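Unit 5: Small Parts Storage and Stock Counts

Why stores lose track of small parts

Most of the items in a repair shop's stockroom cost very little. Screws, washers, springs and clips are often left out of the count for that reason. The trouble starts when a job has to wait for a part that the records say is on the shelf. In the Fevdale case from last unit, the records listed 3931 small parts and the shelf count found 2628. Most of the gap came from parts put back in the wrong place.

Fixed and open locations

In a fixed system each part has one home. It is easy to learn and wastes space. In an open system a part goes wherever there is room, and the location is written down each time. Open systems need good records. The Rosales branch uses fixed locations at the bench and open locations in the back room.

Containers

Bins suit parts that are used daily. Divided boxes suit parts used in small numbers, or kits that travel to a job. Label the box and each compartment, and keep a list of contents with it.
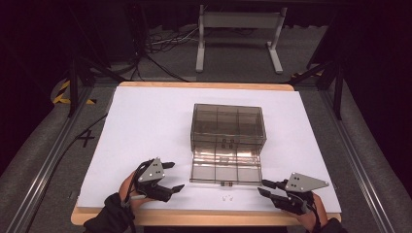 Fig. 2. Divided box with clear tinted lid, open.

Counting

A full count is done once a year, usually in April. Cycle counting covers a few locations each week. For very small parts, weigh a known number first and work out the rest from the total weight. Recheck the sample weight when the supplier changes.

For next class

Read the Faleo handout on reorder points. Bring your count sheet from the lab, with both columns filled in.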